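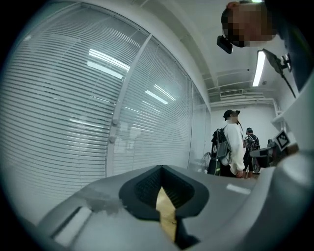

The second floor of the old Orkov building is getting close, and I got to go up and poke around before the desks arrive. I'd been told to expect "an office with a hallway down the side" and not much more, so I wasn't ready for how bright it is. The walls are white, and one whole side of the room is a long glass partition with horizontal blinds on it, closely spaced pale slats with thin cords running through them. I have blinds at home and I hate them (mine hang crooked and collect cat hair), but I could have stared at these for a good while!

If you missed the earlier items, Zedov is the co-working outfit that took over the floor in December, after the print shop moved out to Sastry Park. They're calling the new place Jisurex, which I've now heard pronounced 3 different ways, once by the same person twice. There will be 16 desks for rent by the month, plus four small rooms you can book by the hour if you need to make a call or just shut a door for a bit.

The blinds were a bit of a fight, I'm told. One camp wanted frosted film on the glass and was pretty set on it – cheaper, nothing to dust. The other camp wanted to be able to open things up on slow days and close them when somebody's working on payroll. The blinds people won, and I'm glad. Dusting is in the cleaning contract, so the tenants won't have to do it.

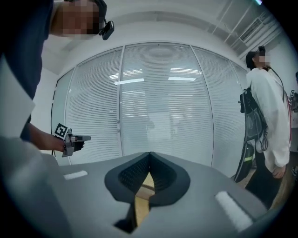 White venetian blinds behind the glass at Jisurex, on the second floor.

A few practical bits, as people keep asking me at the bakery. The entrance is on the side street, next to the bike rack, and the elevator is working again. Parking is still the same little lot as before, so good luck with that. A monthly desk is $400 with coffee and printing included, and you can try a day for free during the opening week. The kitchen sink was waiting on a faucet when I asked, but everything else on the list had a check next to it.

Opening day is May 11, 2025, with doors at 4 in the afternoon and snacks until they run out. I'm bringing my lemon bars, so come early if you want one.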